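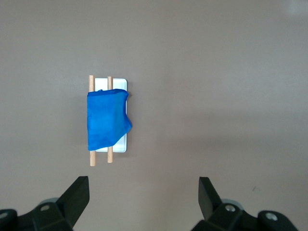

4.2 Stalled close on draped fabric

The most common fault in the Ostisham cell was a close command that timed out with the fingers still part way open. Controller reports "grasp ok", arm lifts, nothing comes up with it. We logged 32 of these in 90 runs of the towel-rack task before we stopped the series. The layout is the one in Figure 3, a blue cloth over two parallel wooden dowels on a white tray, and the side fold matters more than we first thought. In Figure 3 it sticks out past the right rim of the tray, and a fold like that gives the planner a nice high-contrast corner to aim at. So it aims there. The fingertips come down on a loose point of fabric with no dowel under it, the cloth bunches, motor current climbs, and the Haltden driver reads the current rise as contact with a rigid object.

Figure 3. Towel-rack task seen from the wrist camera, gripper open, cloth over both dowels.

Two things went wrong at once here and they are easy to mix up. First, the current threshold. It was set in July for hard parts and never touched again when we moved to fabric. Second, the retry logic. After a failed lift the controller is supposed to back off, reopen and re-image. It did reopen. It did not re-image, due to a stale flag left over from the Tallon planner, so the retry went to the old coordinates. In most runs this was harmless, just wasted time. In 2 runs the cloth had been dragged on the first try and the second descent put a fingertip straight onto the tray rim. Force limit tripped late. No one was inside the fence either time, but the arm was at full speed and we treat both as safety events, not as ordinary misses.

Changes made so far. Threshold lowered to 60 percent of the old value for any grasp tagged as fabric. Flag cleared on every reopen. Descent speed halved on retries, which is crude but it works untill the force limit is sorted out. We also moved the target away from outer folds and toward the part of the cloth that lies over a dowel. That last change has not been tested by itself, so we cant say how much of any improvement belongs to it.

Still open: the late force trip. Logs from the Darwish board show the limit being crossed and the stop going out well afterwards, but the clocks on the board and the arm were not synced, so the delay is not something we can give a number for. Needs a rerun with a shared clock. Until then we dont recommend unattended retries on this setup, fabric or no fabric.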